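The Ferryman's Word

In the village of Lūse, where the river runs wide and brown and in no particular hurry, there lived a young ferryman named Deividas Kairys who was afraid of water. He had inherited the boat from his uncle, along with a kettle, a good wool coat and 467 yards of rope, and it had seemed rude to turn any of it down.

Every morning he stood on the landing with his knees knocking while the farmers loaded their cheeses and their goats, and every morning he found some excuse to wait. The wind was wrong, or the goats looked unwell. One September he kept a wedding party standing on the bank until the bride sat down on her own cake box and took off her shoes.

It was Triin Strazds who finally took him aside. She was the oldest woman in Lūse and had taught three generations of children to read, most of them against their will, and she was fond of Deividas, who had been one of the slower ones.

"I'm going to give you a word," she said, "and you must say it under your breath when you push off from the bank. My grandmother had it from a sailor. As long as you say it, the river can't keep you."

The word was Perkeo.

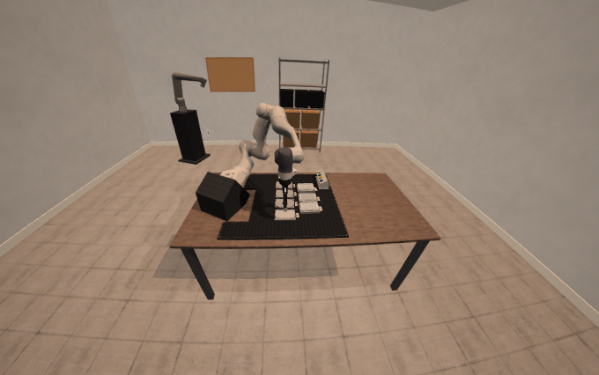
He tried it that same afternoon with one passenger, a deaf old peddler bound for the market at Estov, and he said it so many times on the way over that his lips went numb. But they got there! The peddler paid him and shook his hand, and Deividas came home by himself, sitting very straight, and ate two suppers.

After that there was no stopping him. He crossed in fog and he crossed in sleet. He took a piano over for the schoolmaster at Giluvis – it needed seven men to lift it aboard, and six of them refused to ride with it. By the next spring he had made so many trips that he'd begun to whistle on the way, and people said he was getting to be a bit of a show-off, though they said it kindly.

Then one evening, with 26 sheep aboard and the current running high, he reached the far landing and realized he had been thinking about soup the whole way. He hadn't said the word at all.

He tied up the boat and let the sheep off. Then he went straight to Triin's kitchen, dripping on her clean floor, and told her.

"Well," she said, and moved the cat so he could sit. "I suppose you'd better know. It was the name of my grandmother's dog."

Deividas thought about this for some time.

"Was it a good dog?" he asked.

"It was a terrible dog," said Triin, and she got up to put the kettle on.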